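Research / Robotics / Interviews

Sorting Small Parts With Two Arms

Vasanthi Uddin spent most of September watching push buttons get picked up. Her group at Fadotham is testing whether a two-armed robot can sort small panel components into trays when the parts start out scattered and pointing any which way.

"Picking it up is the easy half," she said. "The hard half is deciding which arm should go."

Earlier versions followed a fixed rule, with each arm keeping to its own side. The new method, called Urkine, lets a single policy control both arms and choose between them as it goes.

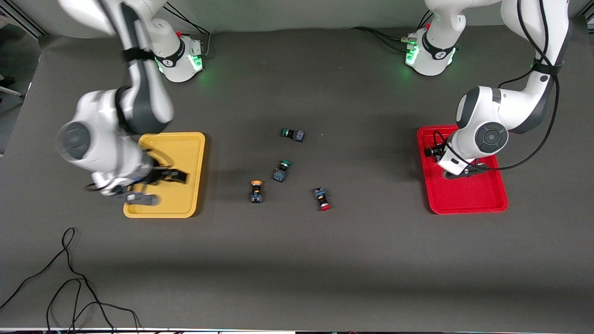 Uddin's team trained it on 205 demonstrations and then ran 500 trials. The arms got in each other's way in nearly 6 percent of them — mostly when two parts lay close together near the middle.

"I'd like that lower," she said. "We think more demonstrations of crowded layouts would help, but we haven't shown it."

Her colleague Jonatan Lindholm is more concerned with speed. "It waits too long before it commits," he said. "A person wouldn't."

The next round will use 3 new part types.

Related
Clurketti opens its gripper test data
Munasinghe lab on teaching by demonstration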